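**Subject:** Re: [cell-upkeep] Right arm drift on the ring sorting table

On Wednesday the Rasance bench wrote:

> We've now run the Cluvero re-zero routine on the right arm after every restart and the drift has gone. Last batch was 253 good picks out of 301, against far worse before. Unless anyone objects I'd like to make it the standard fix and write it up for the Oner cell as well. It takes 18 minutes and needs no tools. We can probably drop the monthly bolt check too, as the routine would pick up anything loose.
>
> Also, can we stop moving the tub between batches? It makes the numbers hard to compare.

I do object, a bit. Sorry.

253 out of 301 is a better number than we had. I'm not convinced it tells us the drift has gone. How many of the 48 misses were the right arm and how many the left? If the log doesn't split them, then we have one figure for two arms and one of those arms was never in question. The left could have had a good day.

I'd also like to know what "drift" means in this case. When I had the table in May, the right gripper was landing long, always towards the left, and it got worse the further it had to stretch. A zero that's out at the base would do that. So would a bracket that's moving. The two arms aren't mounted the same way: the left is bolted straight to the side of the frame, the right hangs off that upright bracket on the rail. If the bracket creeps, re-zeroing hides it until the next time it creeps, and you'll be doing your 18 minutes for ever.
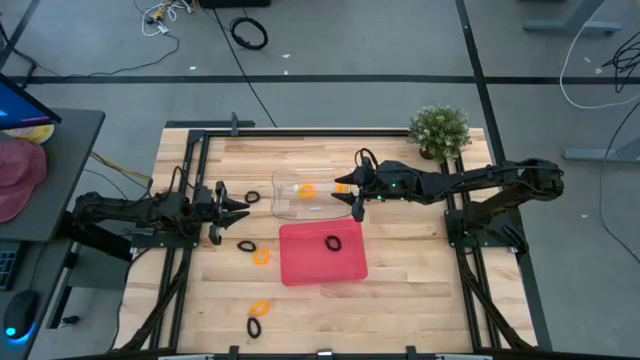 Then there's the cable. The right arm has a loop standing up over the gripper, and I have never liked it. On the left the cables are bundled along the top of the arm and as far as I know that side has given no trouble. A loop that pulls at full stretch can shift where the fingers end up, and the re-zero is done with the arm folded, so it would never show. Before anyone writes anything up, please try this:

1. Power off, mark the bracket and the rail with a paint pen across the join.
2. Put a torque wrench on the bracket bolts and write down what you find **before** tightening anything.
3. Re-dress the cable so the arm can reach the far side of the tub with slack left over.
4. Run 3 batches with no re-zero at all, logging each arm on its own.

If the paint mark stays lined up and the misses come back anyway, I'll happily say it was the zero and you can have your standard fix.

On dropping the monthly bolt check: no. The routine reads the joints. It has no idea whether the thing the joints are bolted to has moved. I went through the Cluvero notes again last night and can't find anywhere that claims otherwise. If El Khatib told you it does, ask them to point to the page.

Agree about the tub. Tape the corners on the wood and put it back to the tape each time, and the tray as well while you're at it. Rings can go anywhere.

Please leave the Oner cell alone for now. Both arms there are on the side bolts, so whatever you learn from our bracket may not carry over.

I can lend the small torque wrench, but I want it back in its case this time.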